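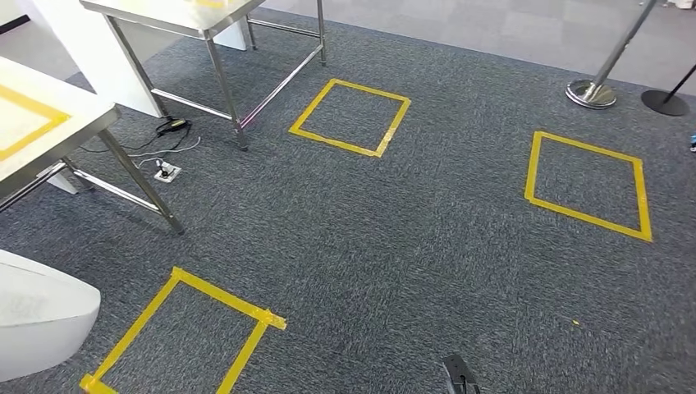 I want to speak up for tape on the floor. Yellow, for preference, the sort that comes off a fat roll with that lovely ripping noise, and stuck down in a plain square with the name of nothing written in it. I have become a complete convert, and since I've bored most of my friends with it already, it's your turn!

My conversion happened in November, when I took on the back half of a shared workroom from Faustine Caron, who was moving to bigger premises upstairs. She left me two shelves, a kettle and five squares of tape on the carpet. I assumed I'd pull them up within the week. They looked temporary, a bit like the marks on a school stage that tell the shepherds where to stand. Then a delivery came, and without thinking I put the boxes down inside a square. The next one went in the square beside it. By the end of the month I'd have defended those squares with my life.

A square on the floor makes a promise about space. A shelf does that too, of course, but a shelf costs money, has to be screwed to something, and once it's up you will fill it and never see the back of it again. A square is only an agreement. Whatever is in there is meant to be in there, and whatever is outside it is in the way. You can see the state of the whole room from the door, with your coat still on.

And an empty square is so useful! This is the bit I find hardest to get across to people who like a bare floor. Bare floor invites dumping. We've all got that patch at home, by the stairs or under the window, where bags land and then live for a fortnight. Put a line round it and the same patch becomes a place being kept free for something. I've watched visitors walk round an empty square of mine, on carpet they could perfectly well have stepped on. I have never asked anyone to do that.

It works on tables as well. I have one taped on the packing table, where the open parcel goes, and I no longer bury my scissors under half-folded card. If I were setting up a kitchen from scratch I'd do one on the worktop for the shopping, and one by the back door for boots, and I'd put up with the teasing.

Now, the objections, and there are some good ones. Tape on carpet looks untidy to begin with, and mine has never been straight. I had a go at redoing the corners properly, with a steel rule and a set square, and spent a whole afternoon on my knees producing something very slightly wonkier than what Faustine had done by eye. The overlaps show. I've made my peace with that – a corner where one strip rides over the next is a corner that stays down, and the boxes don't mind. If you want crisp joins you can cut them at an angle with a knife, but please don't do it over a carpet you're fond of.

Then there's the matter of glue. Test a short strip somewhere dull first and leave it a few days before you peel it. I didn't, and there is a faint grey line by my radiator that will outlive me. Low-pile carpet takes tape well if you hoover first and press it down hard with the heel of your shoe. Anything shaggy is hopeless.

The objection I have least patience with is that it's childish, that grown people ought to know where things go. Well, I don't! I share a room with other busy people, and what one of us knows at nine in the morning has gone clean out of all our heads by four. The line remembers it for us. It doesn't nag, either, as a laminated notice does. I've worked in places with a laminated notice on every flat surface and I can't recall a word of any of them.

What tape won't do is deal with cables. I'd love to report otherwise. I've tried marking out a cable corner and the cables simply took no notice, so those need clips, or a tray under the table, and a bit of bad temper.

A 50 metre roll has lasted me since the winter, and there's plenty left on it. So have a go with one square. Make it bigger than you think you need, because a box that sits over the line spoils the whole thing, and leave it alone for a couple of weeks before deciding. If you hate it, you've lost a few strips of tape. I'm off to do the landing, where I have my eye on a spot for the recycling.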